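**Skalulari build notes, a thread** - Tuesday, March 17, 2020

1/ The new grasp planner in Skalulari is merged!! I've been poking at this branch since the start of the month and I'm so happy with it I have to go on a bit.

2/ Quick recap for new followers: Skalulari is my little planning stack for tabletop picking. Tendia does the perception (depth in, object poses out) and hands those to the planner. Everything talks over one message bus, so you can swap any piece.

3/ The old planner sampled 400 grasps per object and scored every single one. It worked, but you could go make tea while it thought. The new one throws out unreachable grasps first and usually has 38 left to score. Same scoring code, way less waiting.

4/ This week's task is cup on tray. Sounds easy! But a pale cup on a pale tray on a pale table is a mean test for segmentation, and I love it.

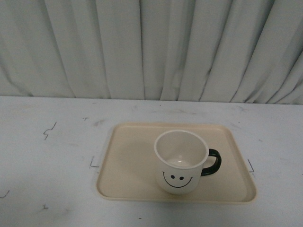 *Smiley mug on the tray, corner marks either side. Dark handle pointing right.*

5/ The handle is my favorite part of the problem. Tendia fits a cylinder to the body first, then looks for whatever sticks out and calls that the handle. The angle goes into the planner as a soft constraint - it can still go for the rim if the handle side is blocked.

6/ Bug of the week: tray poses kept flipping 180 degrees between updates. A rectangle looks the same both ways, so the tracker was happily picking either one. Fix was 3 lines: keep whichever answer is closer to the last pose. I stared at that for 6 hours.

7/ Also new: a replay tool! Point it at a log and it steps through perception and planning together, with every rejected grasp colored by why it got rejected. I called it Antal and I already can't work without it.

8/ Next up is planning with the tray as a moving object, so cup and tray get carried as one thing. Collision checking is going to be fun (I mean that).

9/ If you're at the Predalbridge robotics chat online, I'm posting the planner config there tonight. Tell me what breaks!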